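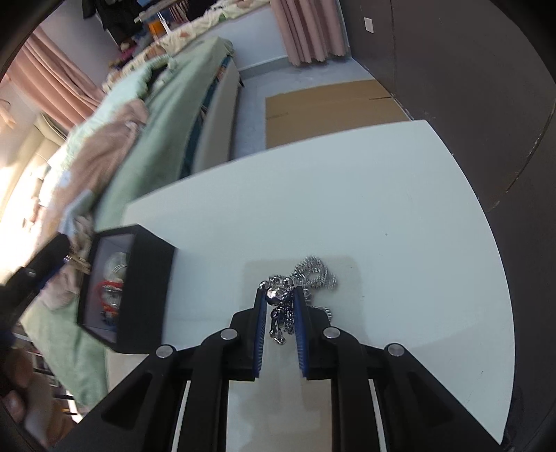 Hand-held gripper with ribbed blue pads, silver charm and chain between the jaws.

About Jarnico

Print this page | E-mail this page
Reading time: 4 minutes
Search this site Enter keyword Go

Jarnico tests grippers, arms, cameras and controllers for companies that are deciding which ones to buy. We are an independent test shop in Clomstead. We do not make grippers and we do not sell them, and we take no commission from anyone who does. A customer sends us the parts they want handled and tells us which equipment is on their short list. We try all of it on the same parts, under the same conditions, and write down what happened.

What we test

Most of our work is on two-jaw grippers for small and awkward objects. Boxes and bottles are well covered by the makers' own data sheets. Chains, clasps, charms, soft packaging, thin cloth and anything shiny are less well covered, and those are the parts customers call us about.

Jewelry is a good example. A fine chain changes shape every time it is picked up. It slides out under a smooth pad and catches in a coarse one. A polished charm gives the jaws very little flat surface to close on, and it reflects the room back into the camera, so the vision side has trouble finding the edges. We keep a set of chains and charms on the shelf for this and use it in nearly every comparison of small grippers, including ones where the customer's own parts are something else. If a gripper can pick up a chain by the same link several times in a row, it will usually cope with a zip tie or a short cable.

We also compare:

Finger pads, by material, hardness and groove pattern
Linkage designs, including how far the tips drift as the jaws close
Wrist cameras and fixed cameras, with wide and narrow lenses
Controllers, mainly for response time and for how they behave after a lost signal
Small arms, for repeatability at the tip with a gripper fitted

How a comparison runs

Every gripper is first tried by hand. We mount the jaws on a hand-held body and a person does the task with them. This is slower than it sounds and it is the part of our service that new customers most often ask to skip. We do not skip it. A person using the jaws directly will find out in one afternoon whether the pads are too wide to get under a clasp, or whether the outer links hit the table before the tips reach it. Finding the same thing out on an arm takes much longer, and it is easy to blame the arm.

After the hand trial, the grippers that are still in the running go onto an arm. Each one does the same set of picks, 700 in total, with the parts put down in a new position every time. We log each pick as held, dropped, slipped or missed. A slip means the part moved in the jaws but did not fall. Some test houses count slips as holds. We list them separately, as a slipped chain often ends up facing the wrong way for the next step.

Pads are inspected before and after. We photograph the grooves, measure the wear and keep the used pads in labeled bags for 10 months in case a customer has questions.

The room matters too. Early on we did all our testing on a clean bench under even light, and our customers told us the results did not match what they saw on site. We now repeat part of each test in furnished rooms, with curtains, bedding, window light and ordinary clutter in view of the camera. The table stays the same. Scores for the vision systems nearly always go down when we do this, and we report both numbers.

What you get

The report is a single document. It opens with a table of results and a page of plain recommendations, followed by the full log. Video of the picks is included. If none of the equipment on the short list is good enough for the job, the report says so, and we have written several that did.

We do not publish customer results. Makers sometimes ask for a copy of a report that mentions their product. We refer them to the customer who paid for it.

Our history

Jarnico started as the test bench of Whitelaw, a firm that built sorting cells for repair shops and small warehouses. Whitelaw bought a lot of grippers and returned a lot of them, and the bench was set up to cut down on the returns. When Whitelaw closed its machine side, the bench carried on as a separate company with 2 employees and the same set of tools. The older log sheets still have the Whitelaw heading on them.

Since then we have put 139 gripper models through the full procedure. The records for all of them are kept in Grudach, our own results database. Grudach holds the pick logs, pad measurements and camera settings, so that a gripper tested today can be set against one tested years ago on the same parts. Customers with an open project can log in and see their own records as they are entered.

Working with us

Send us a short description of the part, the task and the equipment you are considering. Samples of the part are better than drawings. For chains and other flexible items we need samples, and we need enough of them that a few can be damaged. We return what is left unless you tell us not to.

Grippers can be shipped to us directly by the maker or the dealer. Please include the mounting plate, the cable and the version number of the controller software. Missing cables are the most common cause of a late start.

Visits to the Clomstead shop are by appointment. Customers are welcome to try the hand-held jaws on their own parts while they are here.

Print this page | E-mail this page
Page last updated 2020-12-08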